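12月,下午,插花任务调试

今天到场:Lies、Emanuel、我。Lina Nassar 三点以后才来,只赶上后半段。

目标还是学期展示的那一项:机械臂抓起一束假花,翻正,插进花瓶。上周定的分工没变,Emanuel 管夹爪和抓取点,Lies 管轨迹,我记录,顺便改标定脚本。

**开始前**

- 桌面坐标系重新标了一遍,旧文件里的 z 偏了 3 mm,已覆盖。旧版留在 Votitz 文件夹里,先别删。
- 速度上限调到 36%。Tamara Crăciun 上次说展示时可以再快一点,等成功率上来再谈。
- 夹爪力度沿用旧值。Emanuel 想再降一档,怕把花茎夹扁,今天没动。

**抓取**

抓取点放在花茎中段附近。以前夹得太靠花头,叶子会卷进手指之间,夹爪反馈的开度不准,程序以为抓空了,直接回零位。改到中段以后,这个误判今天没有再出现。

问题换成了姿态。花头朝下的时候,茎尾从手腕右侧伸上去,离腕部和肘部都近。Lies 的避碰模型里只有夹爪,没有花,规划器不知道手上还多了一截东西。她先加了一个细圆柱当花茎,长度按卷尺量的 29 cm 填。叶子没有建模。

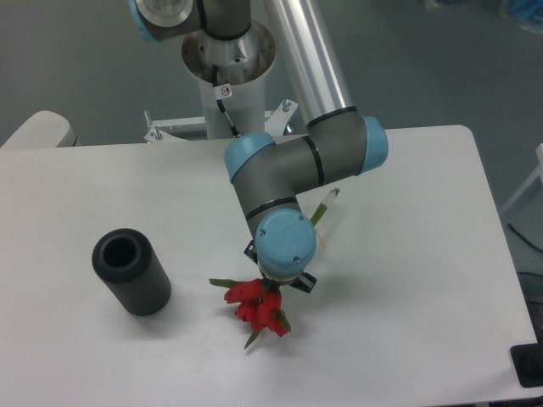
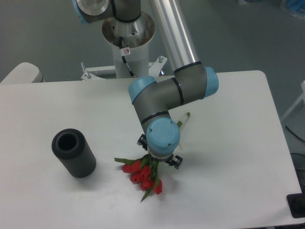 两张都是夹着花、花头朝下的姿态,花瓶在花束左边。

加了圆柱以后,规划时间明显变长,有几次直接超时。Lies 把采样次数加大,又把起始姿态的肘部抬高一点,超时少了,但还有。她怀疑是翻转那一步约束太死,末端既要绕水平轴转,又要保持在花瓶左右一定范围内。晚上她会把翻转和平移拆成两段再试。

**插入**

今天没做完整插入,只跑到瓶口上方的预备点。预备点的高度我们争了一会儿:Emanuel 要高,留余量;Lies 要低,下降段短,误差小。先按高的来,记在 Ghiță 分支的配置里,提交说明写清楚了。

花瓶位置目前是手填的。Lina 的识别程序能给出瓶口圆心,但深色瓶子内部和瓶壁有时分不开,圆心会往一边跑。她拿走了今天存的132帧,回去重新调阈值。瓶子外壁的竖纹她也想试试能不能用,我觉得先把瓶口做稳。

**杂项**

- 日志时间戳和相机差大约一秒,对数据时记得减掉。
- 急停测了一次,正常。
- Chanida Limsakul 问能不能换一束茎更直的花。我的意见是先不换,换了抓取点又要重调。

**下次**

1. Lies:两段式翻转,记录每次规划时间。
2. Emanuel:力度降一档做对比,抓取点保持不变。
3. Lina:瓶口识别,给出圆心和置信度,低于阈值就停下来等人确认。
4. 我:标定脚本加一个检查,z 偏差过大时不让程序往下跑。

插入动作等第1项和第3项都有结果再试。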